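Nendside Robotics Newsletter, October

Teaching a policy to finish the box

Regular readers will remember the spring item on long tasks, where we grumbled that our policies were great at the first half of a job and hopeless at the second. We have a result to report, and I'm very happy about it! The short version: if you let the policy keep a small running note of how far along it thinks it is, it stops losing its place. We call the method Hapeta, and the task we've been putting it through all fall is packing shoes into a shoebox on an ordinary desk.

Why a shoebox? Because it has everything we find hard. Cardboard gives when you push on it. Tissue paper never sits the same way twice. And the box looks nearly the same at several points in the job, so a policy that only looks at the current camera view can't always tell whether it should be reaching for a shoe or reaching for the lid. 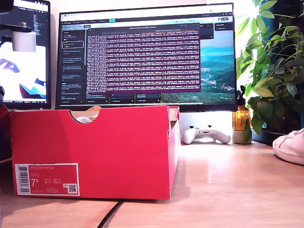

Our old baseline, Dellon, handled that confusion by guessing. It would place a shoe, pause over the box, and then quite often go back to the spot where the shoe used to be and close on thin air. (If you've ever walked into the kitchen and forgotten what you came for, you know the feeling.) We tried longer image histories, and they helped a little, but they made the model slow and it started paying attention to all the wrong things, like which way the light was coming in.

Hapeta does something much simpler. Alongside each chunk of motion, the policy predicts a progress value between zero and one, and that value gets fed back in at the next step. There are no hand-drawn stages and no labels from us beyond where each demonstration starts and ends. During training we deliberately mess with the value, nudging it forward or back, so the policy learns to check it against what the cameras show and doesn't trust it blindly. That last part turned out to matter a lot. Without the nudging, one bad estimate early on would ruin the whole run.
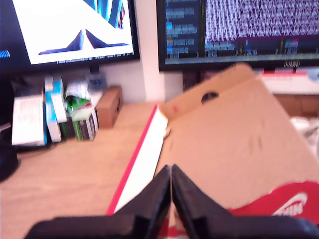 The training set has 3832 demonstrations. Of those, 3000 are complete runs from start to finish and the rest are recoveries, which begin with something already wrong: a flap folded in, a shoe lying on its side, the box turned at an odd angle. We collected them on desks people were using for their regular work, clutter and all, and we left the clutter where it was. I used to think that was laziness on our part. Now I think it's one of the better decisions we made, as the policy hardly seems to care what else is on the desk.

For the test we ran 600 trials per method, with the same starting layouts for both. Dellon finished 288 of them. Hapeta finished 471! Most of that gain comes from the second shoe and the lid, exactly where the old policy used to wander off.
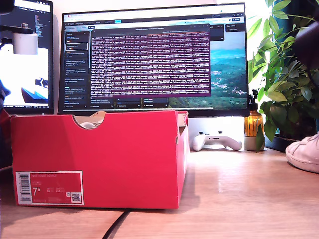

Jonas Aebischer
Research Engineer, Manipulation

I don't want to oversell it. Lids are still the weak spot, and if the lid goes on crooked the progress value shoots up to nearly one and the policy happily calls it a day. Very soft boxes are also trouble: a firm press on one side bows the wall outward, and we don't have enough recoveries for that yet. We're collecting more this month.

The next step is to move the whole thing over to Nerkgate, our shared evaluation setup, so the other groups can run it on their own tasks. The drawer-sorting team has already asked for a copy, and I'd love to see whether the same trick works when there's no obvious "done" to aim for. The training code and the settings we used are on the internal page now. If you try it, start with the nudging switched on, and please send me your failures as well as your good runs. The failures are what I learn the most from.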